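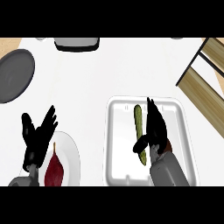
**Overnight closure of Trultano Road for crossing works**

24th February

Trultano Road in Flisden will be closed to through traffic overnight while crews rebuild the pedestrian crossing at Ciline Street and install new street lighting on both sides.

The closure applies between Ciline Street and the rail bridge, from 8 pm to 5 am, for 16 nights. The road will be open as normal during the day, with a reduced speed limit of 40 km/h past the work site. Work is expected to finish before the end of April, depending on weather.

The crossing was listed for an upgrade after a review of crash reports on the road. The review looked at 49 reported crashes, 18 of which involved a person on foot or on a bicycle. Most of those happened after dark, and drivers commonly told police they had not seen the person until they were close to the kerb.

The new crossing will be raised to footpath level and moved nearly 100 metres east, away from the bend. It will have a centre island wide enough for a pram or a mobility scooter, and push-button signals on both kerbs and on the island. The existing painted crossing will be removed once the new one is switched on. Until then, pedestrians can keep using it during the day. At night, a traffic controller will help people across.

Detour signs will direct vehicles along Stan Avenue and back to Trultano Road at the roundabout. Heavy vehicles should use the bypass, as Stan Avenue has a load limit. Residents inside the closure can still reach their driveways but may be asked to wait a few minutes while machinery is moved.

The last two evening buses will not stop at Ciline Street during the works. Passengers can use the temporary stop outside the Flisden library.

Some noise is unavoidable. Concrete cutting, the loudest part of the job, will be done before 10 pm. Letters have been delivered to properties on both sides of the road, and residents who work shifts or have medical needs can ask for the schedule in advance.

Emergency vehicles will have access through the site at all times.

Enquiries: Flisden Roads Office, at the front counter or by phone during business hours. Changes to the closure dates will be posted on the office noticeboard and on the signs at each end of the work site.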